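Search this repo
Go to file

nastum-sitcom-credits

README

Cast and crew credits for old TV comedies, typed up from the listings pages of Andar magazine and checked against end credits where a tape exists. Version 2. Still rough in places, see below.

What's in it

shows.csv – one row per show. Title, channel, studio, first year, last year, number of episodes if known
episodes.csv – one row per episode. Title often blank, the listings didn't bother
credits.csv – the big one. One row per person per episode
aliases.csv – stage names, married names, misprints. Please use it before counting anybody
notes.txt – everything that wouldn't fit in a column

More than 70 shows right now. Mostly the Nanditz channel, plus the Kabbaj studio comedies that other channels bought in. No drama, no sketch shows, no panel games. Yes I know the hotel one is half drama. It stays in.

Columns in credits.csv

show_id, episode_id – match the other two files
name_printed – exactly as printed, spelling mistakes and all
name_clean – my best guess
part – character name. "Man in shop" and so on is kept as printed
role – cast, writer, director, producer, music
source – L for listings, T for tape, B for both
sure – y or n. n means I squinted

Empty cell = not known. A dash = the source says clearly there was no credit. Version 1 mixed the two up, so don't merge old and new.

How it was made

Typed by hand. Tried OCR on the first 20 issues and gave up – the paper is thin and the back page shows through, so every cast list came out with half a crossword in it. Each page typed once, then read back once on a different evening. Tapes came later. Where tape and listings disagree the tape wins, and the printed version goes in notes.txt.

Andar went to press early, so last minute cast changes are missing unless there's a tape. This hits Christmas specials worst.

Known problems

Repeats. A repeat with no episode title looks just like a new episode. I've caught plenty, not all.
Child actors are under-counted. Listings usually just said "and the children".
Two different actors share a name on the Kabbaj shows. Split by age of part, which is a guess. Marked n.
Regional times. Some channels showed things at 7:30 pm, some at 8. Only the Nanditz time is recorded.
Writers are patchy in the early years, then suddenly very good. No idea why, the magazine must of changed its layout.
Encoding is UTF-8. If accents look broken it's your spreadsheet.

Good for: who worked with who, how long casts stuck together, finding a supporting player's other work when you are writing an appreciation or a local paper piece. Not good for: pay, audience size, who was really the lead. Billing order was alphabetical for whole stretches.

Please don't take birth or death years from here. There was a column in version 1, copied from fan pages, and too much of it was wrong. Gone now.
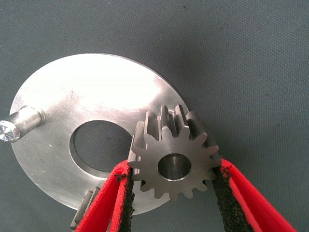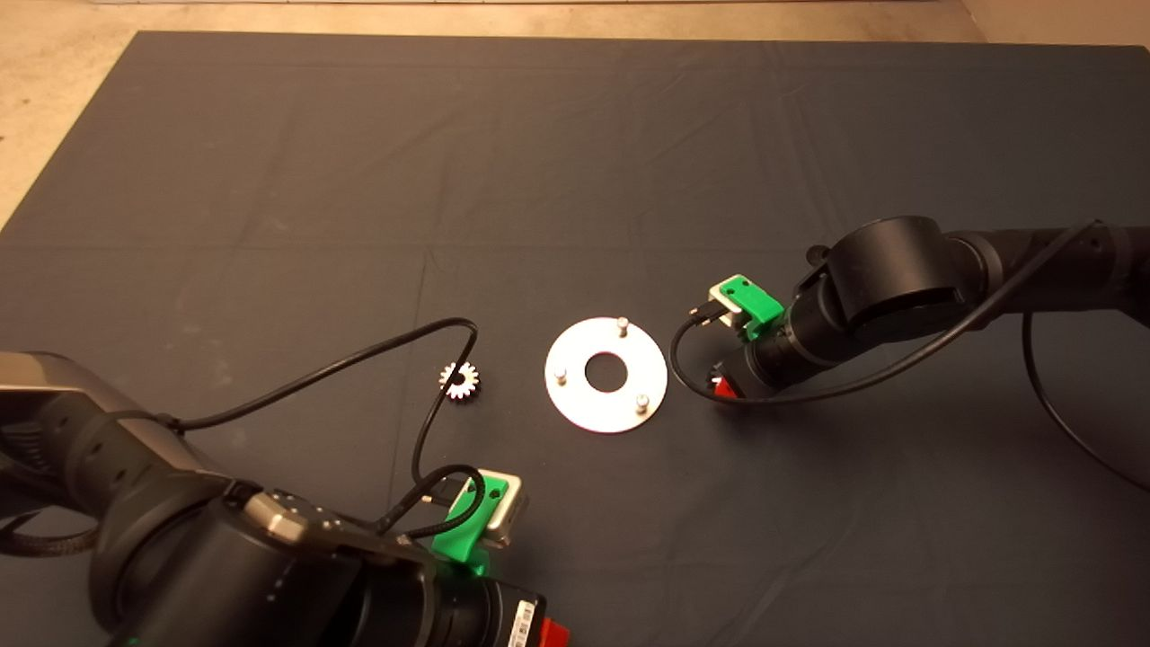 Fixes

Send a row, not a paragraph. Show, episode, name as printed, where you saw it. I do them in batches, last lot was June. Corrections from relatives are welcome and go to the front of the line. If somebody wants a home adress or a private detail taken out of notes.txt, just ask, no proof needed.

To do

finish the last 50 episodes of the ferry sitcom, tapes are here but unlabeled
theme tune composers
split "producer" and "executive producer", they are seperate jobs

License

Facts are free. The notes are mine, use them with a credit to Nastum.

Comments

guest: is the one about the driving school in here? can't find it under either title

repo owner: Under the working title, sorry. Alias row added.

tapehead: got two Kabbaj pilots that never aired, do you want credits for those or broadcast only

repo owner: Yes please. Source T, put "unaired" in the notes.

guest: my aunt is "Woman with Pram" in three episodes, she is delighted. Her surname has one L not two

repo owner: Fixed in name_clean. Printed version keeps both Ls, tell her sorry from the magazine.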